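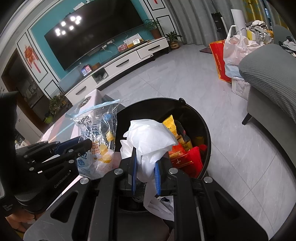
Small bins and snack packaging: notes on capacity, liners and sorting

Filed under: Kitchen and dining / Waste
Notes by Eusebio Iglesias
Last revised 18 March 2018

A small round bin beside the table handles most dry rubbish produced by snacks, tea and parcels. It fills faster than its rated volume suggests. Flexible film packaging weighs almost nothing and holds a great deal of air, and a bin that is full to the eye may contain less than a cupful of actual plastic. The notes below cover reducing that volume, fitting the liner, and keeping film out of the wrong stream. They apply to open-topped bins of up to about 7 litres. Pedal bins and pull-out cabinet bins are dealt with on a separate page.

Why wrappers spring back

Most biscuit, lolly and chip wrappers are laminated film. Polypropylene is the usual base, often with a very thin metallised layer on the inner face. The film is stiff for its thickness and recovers its shape after being crushed. A wrapper balled in the hand opens again within a minute or so of being dropped in the bin.

Thin carry bags and produce bags are generally polyethylene. They are softer, stay where they are put and can be compressed in one squeeze. The two materials should be handled differently.

A quick test: crumple a corner next to the ear. Polypropylene crackles. Polyethylene is nearly silent and will stretch before it tears.

Reducing volume

For a single-serve wrapper, flatten it along its length, fold it lengthwise into a strip, and tie one overhand knot. The knot holds. Folding alone does not, with metallised film in particular.

For a large snack bag that held individually wrapped pieces, keep the outer bag and use it as the container for the inner wrappers. Stand it upright on the table while people are eating. When the last piece is gone, press the air out from the base upwards, roll the top down and put the whole thing in the bin as one item. This removes nearly all of the loose film that would otherwise end up on the floor. Bags with a flat gusseted base stand unaided. Pillow bags need a mug or a small bowl.

For carry bags, run the bag through a closed fist from the base to the handles, then drop it in. If a bag is clean and has no holes, store it for reuse as described further down.

Foil-lined sachets (instant coffee, soup, drink powders) should be knocked out over the sink first. Residual powder takes up moisture in a lined bin and sets hard at the bottom.

Order of filling

1. Flat card and paper at the base, if your council collects no paper. Otherwise keep paper out altogether.
2. Knotted or bundled film next.
3. Soft bags last. They act as a loose plug and hold the lighter pieces below the rim.

Do not tamp the contents with a foot or with the base of a bottle. Thin liners split at the bottom seam under a point load, and the split will not show until the liner is lifted. A flat hand is sufficient.

Fitting a liner to a round bin

Measure the outside circumference of the rim with a piece of string. Halve that figure. The result is the minimum flat width of the liner. Add 20 mm for overlap. A liner narrower than this has to be stretched over the rim and will either tear or pull itself inward as the bin fills.

Worked figures for the Somine round bin used in these notes: the rim measures 564 mm around, which gives 282 mm halved and 302 mm with the overlap. Liners sold as 300 mm wide fit closely enough. Depth should be the height of the bin plus half the base diameter plus 80 mm for the fold-over.

To seat the liner:

Open it fully and shake it once to fill it with air.
Push the base down with a closed hand until it touches the bottom of the bin.
Sweep the hand around the wall to force trapped air upward.
Fold the surplus over the rim evenly.
Take up any slack by twisting a small section and tucking it under the fold. A bin with a lug, a handle hole or a notch on the rim gives an anchor for this twist.

Trapped air is the usual cause of a liner that billows up and covers the contents. If it persists, drill a single 3 mm hole in the bin wall close to the base. The hole also breaks the vacuum when a full liner is pulled out. Do not drill a bin that is used without a liner for anything damp.

Running without a liner

A bin that receives only dry wrappers does not need one. Tip it directly into the main kitchen bin and wipe the interior with a damp cloth once a week. Smooth-walled bins are preferable here. Textured walls collect sugar and crumbs, and ants will locate them in warm weather.

Black and other dark interiors hide staining but also hide residue. Check them with a torch now and then. A white tissue wiped around the base seam is a more reliable indicator than looking.

Sticky residue from caramel or toffee comes off with hot tap water left standing for ten minutes. Avoid boiling water in thin polypropylene bins, which can distort at the base and rock afterwards.

Position

Place the bin beside the table at the end nearest the person who opens the packets. The rim should sit clear of the tablecloth. A cloth that hangs into the bin wicks up spills and is pulled along when the bin is moved. If the drop of the cloth is long, clip it or turn it back at that end.

A bin standing on the tabletop is acceptable for a short sorting job, provided the base has been wiped and there is no food out. Put a tray under it. Woven and striped cloths conceal grease marks until they are washed, at which point the marks have usually set.

Allow clearance of one hand width all round. A bin pushed hard against a wall or chair leg gets missed from one side and wrappers accumulate behind it.

Clearing the table

The following order keeps handling to a minimum.

Move unopened food off the table first and put it away. Wrapped pieces left among empties are regularly thrown out by mistake, more so when the outer bag is clear and the pieces inside are small.

Check every outer bag for remaining pieces by feel. Film that looks empty may have one left in a lower corner.

Collect empties by material: film, card, then everything else. Boxes are flattened last. They are useful as carriers for loose items until then.

Shake the cloth outdoors or over a dry sink. Shaking it over the bin puts crumbs on the outside of the liner.

Wipe the rim of the bin. This step is commonly skipped and accounts for most complaints of sticky fingers.

Resealing part-used bags

Bags with a serrated top edge tear cleanly from any notch but are difficult to reseal once the tear has run down the side. Cut straight across with scissors, 10 mm below the top seal. This leaves a square edge that will fold.

Expel air, fold the top over three times in the same direction, and clip in the centre. Wide bags need two clips, each a quarter of the way in from the edge. Wooden pegs grip film better than smooth plastic ones. Of the bag clips tried for this page, the Moltetti long-bar clip held a chip bag closed for 42 days without the fold creeping. The shorter clip in the same range slipped in under a week.

Copy the best-before date onto masking tape if it was printed on the strip that was cut off.

Storing clean bags for reuse

Lay the bag flat and smooth it from base to opening. Fold it lengthwise into a strip three fingers wide. Fold the base corner across to form a triangle and continue along the strip, then tuck in the handles. The folded bag stays closed in a drawer and can be counted at a glance.

Bags with a torn handle are still usable as liners. Bags with holes in the base should go straight to disposal. Hold the bag up to a window to check.

Do not store more than will fit in one container. An old tissue box is a workable limit.

Where it goes

Soft film does not belong in most kerbside recycling bins. It wraps around sorting equipment, and loads containing much of it may be rejected. Rules differ between councils, and the sticker on the lid of the kerbside bin takes precedence over anything on this page.

Clean soft plastic may be accepted at a drop-off point. The one used for these notes, at the Stultby shops, takes bags and wrappers that are dry and empty and refuses anything with food on it. Keep a separate bag for drop-off on a hook near the bin. If it hangs further away it will not get used.

Card boxes go in paper recycling once the tape and any plastic window have been removed. Boxes with a glossy printed surface are normally accepted. A waxed box is not. Scratch the surface with a fingernail: wax comes up as a pale curl.

Compostable wrappers look much like conventional film. Go by the printed certification mark. Without one, treat the wrapper as general rubbish.

Faults and remedies

Liner slides in as the bin fills: too narrow, or the fold-over is under 50 mm. Fit a wide rubber band below the rim.

Liner tears when lifted: overfilled, or vacuum at the base. Tilt the bin on its side and draw the liner out horizontally.

Wrappers blow out: bin is in line with a door or fan. Move it, or lay a soft bag over the contents.

Bin tips over: too light for its height. Place a flat weight, such as an offcut of floor tile, under the liner.

Odour with dry contents only: residue in the base seam. Soak with a teaspoon of bicarb in warm water for half an hour, rinse, and dry upside down.

Static cling, with small film pieces stuck to the wall: common in dry winter air, June onward. Wipe the interior with a barely damp cloth and leave it to air-dry.

Corrections

An earlier version gave the liner overlap as 10 mm. A reader in Abernathy reported liners pulling off at that size, and on re-measuring the figure was raised to 20 mm. The depth formula is unchanged.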